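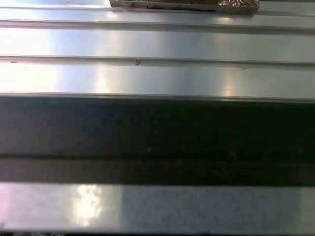 Bench surface, with a wrapped package on it. Leave wrapping alone until Part 2.

Kitent Workshop Program
Desktop Hardware, Unit 3: Inside the Case
Handout for the March group. Bring it with you. There is a stack of spares by the door, and it is always shorter than the class.

Before you sit down

The benches in the Cluslow room are metal, and the tops have ridges. Screws love ridges. A screw that lands on a flat table rolls to the floor, where you can at least hear it go. A screw on one of ours settles in beside a ridge and stays there until somebody sets a case on it. Use the Oller tray at your station. It has a lid, and the lid closes.

Coffee goes on the windowsill. So does tea, and so does the water bottle with the top that you are sure doesn't leak.

Clip on your wrist strap and attach the other end to bare metal on the chassis. Every group includes someone who has worked on computers for years without one and has never had a problem. We are happy for that person, who will also be wearing a strap.

Part 1. Power down and open up

Shut the machine down from the menu if it still runs. Unplug the power cord from the back, then hold the front button in for 5 seconds. Disconnect everything else and lay the case on its side with the removable panel facing up.

Release the panel. On some cases this is a latch, on others two thumbscrews, and on a few it is a puzzle set by an engineer with a grudge. If it won't slide, look for a second latch before you look for a bigger screwdriver.

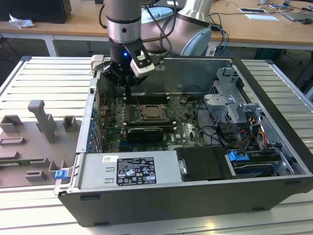 Bench notes by the Kitent course staff | Unit 3, second printing

Part 2. Learn the neighborhood before touching it

Keep your hands in your lap for a few minutes and find the big pieces first. The power supply is the silver box, and its regulatory label has more small print than a car lease. Our Unit 3 case has it in a lower corner with the case on its side, as you see it here. Your machine at home may put it somewhere else entirely.

The gray cage with the perforated brackets is for drives. Follow the bundle of colored wires (yellow, red, orange, black) and you will find another drive below it. The blue parts are your friends. On this sort of machine the color usually marks something you are allowed to move: a latch, a clip, a tab. It isn't a law. One of the expansion slots is blue too, and pulling on that will get you nowhere.

Near the middle of the board is the processor socket, with its metal frame and lever. It is empty. Do not put a finger in it to see what it feels like. Depending on the type of socket, the contacts may be in there, they are very small, and a bent one is a miserable way to spend an evening. We don't fit a processor until Unit 5, and the lever can stay where it is until then.

The memory slots are the row of long black ones. They are what we came for.

When you have found all of it, open your Bako workbook to the board outline and label what you can without asking your neighbor. Then ask your neighbor. Disagreements are settled by reading what is printed on the board, a method that works far more often than people expect.

Now you may unwrap the part you've been issued. Check the label against your worksheet first. Hold any circuit board by its edges and set it down on its bag or on the mat, never straight on the bench top.

Part 3. Memory, out and in

If there is a module in your slot, press the latches outward until it lifts, then draw it straight up. Some boards have a latch at one end only. Look.

Compare the notch on the new module with the key in the slot. They line up one way. If yours doesn't line up, turn it around. If it still doesn't, you have the wrong type of memory, and pressing harder will give you the wrong type of memory in two pieces.

Start both ends in the slot evenly. Press down with your thumbs, one at each end, until the latches click into place. This takes more force than most people are comfortable with, which accounts for nearly all the modules we find sitting halfway in. A module that is half seated looks fine from above, so bend down and check it from the side.

Which slot to fill first is a matter for the manual. Slots are often numbered in an order that made sense to someone.

Part 4. Closing

Tug nothing, but touch each cable you moved and make sure it is back on its connector. Tuck loose cable away from the fans. Take off any tool, tray, glove or sandwich receipt that has found its way into the chassis. Panel on, cord in, monitor last.

If the machine starts, go into setup and write down how much memory it reports. If it beeps at you, write down the pattern, power off, unplug, and go back to Part 3. Beeping is normal for a first try. Smoke is not, and should be mentioned to the instructor.

Grading

The practical is worth 40 points. Points come off for the following:
Working with the cord plugged in (all of them)
No strap
Screws left over
Screws missing
Module not fully seated
Worksheet blank, or filled in with a drawing

There is no bonus for finishing first. The course has now logged 1,000 practicals, and the fast ones and the ones that needed doing over overlap a good deal.

For next time

Read the Bako chapter on drives and answer the questions at the end of it. Find out what kind of memory is in a computer you own or can borrow, and bring the answer on paper. You don't have to open the case to find out. If you do open it, please use your own screws.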